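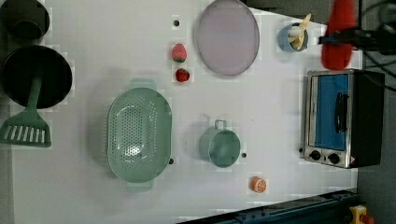
Count the failures the same way you count the wins

By Chelsea Sugden
2018-01-25

Most papers on robot manipulation still report one number, the success rate, and most readers stop there. I think that number hides more than it shows, and our own work at Narnlow is as guilty as any.

Our group ran 2,185 trials on a toy kitchen table last year. The robot was given a short instruction, such as putting the strawberry in the pot, and a person marked each trial pass or fail. We had 18 tasks and two versions of the controller. The newer version won, and we wrote that up.

Then Darius Jankauskaitė went back through the failed trials and sorted them by cause. The newer controller dropped things less often, but it picked the wrong object more often. With a colander, a plate, a pan and a toaster oven all on one table, that matters. A robot that drops a toy strawberry can try again. A robot that confidently carries off the wrong thing has a different problem, and more practice at gripping won't fix it.

None of this was in our first draft. The overall score had gone up, so we had no reason to look.

The usual objection is cost. Sorting failures by hand is slow, and people disagree about causes. Both points are fair. Darius and I disagreed on plenty of trials, mostly ones where a bad grasp and a bad choice came together. But a sample of 20 failures per task is a few days of work for one person. Groups that can afford a robot arm can afford that.

I would also like to see the table layouts published with the results – where each object started, and how often it was moved between trials. When we tried to repeat the Whiteley test, the paper said only that items were "placed randomly." We guessed, and our scores came out lower. I still can't say if our controller was worse or our layouts were harder.

Reviewers could change this quickly by asking for a failure table before accepting a paper. I have started asking for one in mine.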